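Magaña packing cell gets new reference grid after gripper drift

BAKVILLE, Sunday, April 30, 2023. The two-arm cell at the Magaña seed and spice works is due back on regular hours this week after a rebuild of its work surface and a full check of both grippers.

The cell portions dry goods into small jars for the company's mail-order line. It was installed in October and had been placing jars cleanly until early spring, when operators began finding them set down a few millimeters short of where they should be. The error was small at the middle of the table and grew toward the far side.

Noelia Carretero, who maintains the cell for Trilter, the contractor that built it, traced the problem to two things. The table covering had shifted under its edges, and one wrist camera had worked slightly out of position on its bracket. She retightened the bracket, cleaned the lens and put down a new surface marked off with blue tape. The camera is now checked against the tape lines from straight overhead.
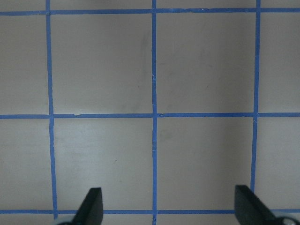
Each arm is sent to a list of cells in turn and stops over every one. At each stop the control software compares where the tape lines cross with where it expects them, and any stop outside the limit is written to a log. Carretero ran the list 35 times over two days. The first runs showed the old error on the right side of the table. After the bracket was fixed and the camera offset was entered again, the error dropped inside the limit and stayed there.

"Tape is not a precision part," Carretero said. "It wrinkles and you get gaps where the pieces meet. We measure the crossings once after it goes down and give the software those numbers, so the lines don't have to be perfect."

The fingers were checked in the same visit. Both grippers were opened and closed at low speed with nothing in them, then at working speed, and the opening was measured with calipers at each end of the stroke. Two finger screws on the left unit were replaced. The pads were wiped down and left in place, as they still have wear left in them.

Weighing was the last item. A small digital scale now gets its own cell in the grid, so the arms can find it by row and column like any other location. Before, it stood wherever there was room and its position had to be taught again whenever someone moved it. Carretero said that job alone used to take nine minutes at the start of a shift.
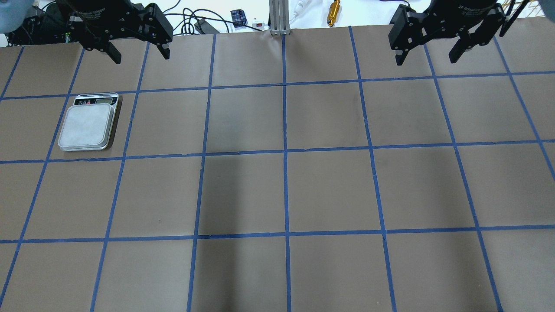 What operators will do now

Ingrid Okafor, who supervises the packing room, has added a short routine to the morning sheet. The operator looks over the tape for lifted ends, confirms that the scale is inside its cell and reads zero, and starts a short version of the camera check. If a stop fails, the cell stays off until someone has looked at the bracket. Torn tape is to be replaced as a whole strip and measured again, with no patching.

The full check will be repeated after every 3000 cycles. The cell had logged 933 since its last service when the drift was first reported, which Okafor said was sooner than she would have liked.

Hand packing covered the gap during the shutdown. Okafor said orders went out a day behind for most of the week, with the Vudoler store account filled first.

Trilter will return in October to replace the finger pads and go through the cable runs behind the table. A second scale is also being considered, though Magaña has not placed an order for one.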